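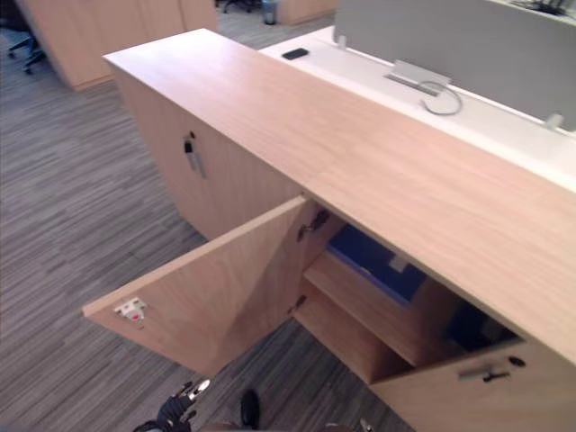 Dougal Ritchie
Head of Premises and Records, Flamside School

About Our Rooms, Furniture and Storage

Flamside School serves families in Prundville and the neighboring district of Flitow. The school occupies two connected buildings on one site: the original house, now used for offices and the library, and the Khurana Wing, which contains the classrooms, the art room and the dining hall. This page describes how the school furnishes its rooms, how it stores the materials its students and staff depend on, and what families may expect when their children's work and records are kept on the premises.

Our approach to furniture

The school buys furniture for long use. Most of the pieces in the classrooms were ordered when the Khurana Wing opened, and the same pale wood finish has been kept for later purchases so that items can be moved between rooms as class sizes change. Low cabinets are preferred to tall ones in every room used by students. A low cabinet keeps the wall above it free for displays, and its top gives teachers a long, flat surface for sorting papers, setting out materials before a lesson or drying artwork at the end of the day.

Each low cabinet is divided into compartments with hinged doors. Inside, a horizontal shelf separates folders and boxes from the space beneath. The lower space may be left clear at the start of the school year and assigned by the teacher once the needs of the class are known. Staff are asked not to fill it with items carried over from the year before without first checking whether they are still wanted.

The school owns 70 low cabinets across both buildings. Of these, 12 are held in the offices and the library, and the remainder are in teaching rooms and corridors. An inventory is kept by the Premises Office and is reviewed each November.

Keys and locks

Cabinets that hold student records, assessment papers or staff belongings are fitted with locks. Keys are signed for at the Premises Office and carry a tag. During the school day a key may be left in the lock of a cabinet in active use, provided that a member of staff is in the room. At 4:30 p.m. all tagged keys are returned to the key cupboard in the main office, where they are checked against the list.

Duplicate keys are held for every lock. A lost key must be reported on the same day, and the lock is replaced if the key has not been found within 10 school days. The cost is met by the school. Students are not issued keys to classroom cabinets, although students in the two oldest grades may be given the use of a compartment in the corridor outside the library.

Folders and labels

Paper records remain part of daily life at Flamside. Teachers keep samples of each student's writing, drawings and mathematics through the year, and these are brought out for family conferences. The system in use was introduced by the former head of the lower school and has changed very little.

Blue is used for current classroom folders and boxes. Gray is used for material awaiting transfer to the records room. A white label goes on the front edge, where it can be read without removing the item from the shelf. Labels show the room and the year group. They do not show the names of students, and nothing of a medical or family nature may be kept in a classroom cabinet, whether locked or unlocked.

Work samples are kept for 18 months and are then offered to the family. Families who would like to have them sooner may write to the Premises Office, which will arrange for a folder to be made ready for collection. Work that is not collected is recycled after a written reminder. Formal records, including reports and attendance, are held separately in the records room on the ground floor of the original house.

Care and repair

The cabinets are wiped down weekly with a mild cleaner and a damp cloth, followed by a dry one. Standing water is the most common cause of damage to the tops, particularly in the art room, and trays must be placed under paint pots and plants.

Hinges, catches and handles are inspected twice a year, once before classes begin and once during the spring break. Doors that no longer close properly are reported on the form kept in the staff room. Minor repairs, such as tightening a hinge or adjusting a catch, are carried out by school staff within the week. Larger repairs are sent to a joinery workshop in Flitow that has worked with the school for many years and holds the measurements of our standard doors and shelves.

Doors should be opened fully when items are being taken out or put away, and closed again before the person using the cabinet leaves it. An open door at knee height is a hazard in a busy room. New members of staff are reminded of this at their first-day briefing, and students are taught it in the first week.

Teaching students to look after shared things

The school considers the care of rooms and materials to be part of a student's education. The last ten minutes of the day in the lower school are set aside for putting things away. Every class has a plan of its own cabinets on the wall, drawn up by the students with their teacher in the first month of the year. Younger children match objects to pictures on the plan, while older ones write it themselves and are responsible for correcting it when something is moved.

Teachers report that children who have drawn the plan are more likely to follow it. The plans are kept at the end of the year, and a selection is displayed in the corridor of the Khurana Wing during the spring open house.

Giving and lending

Furniture that is no longer needed is offered first to other rooms, then to local schools and community groups, and only afterward sent for disposal. Organizations in Prundville or Flitow that would like to be added to the contact list may write to the Premises Office, stating the kind of furniture required and whether they are able to collect it. All cabinets leave the school empty, with their keys, and with labels removed.

The school does not accept donated furniture for classrooms, as pieces must match the existing shelves and locks. Gifts of unused folders, boxes and stationery are welcome and may be left at the main reception between 8:00 a.m. and 3:30 p.m.

Visiting the school

Prospective families are invited to see the classrooms, library and art room on a guided visit. Visits begin at the main reception in the original house and are arranged through the Admissions Office. Visitors with questions about records, storage or access to a student's work should mention this when booking so that a member of the Premises Office can be present.

The policies summarized on this page are available in full, in print, from the main reception.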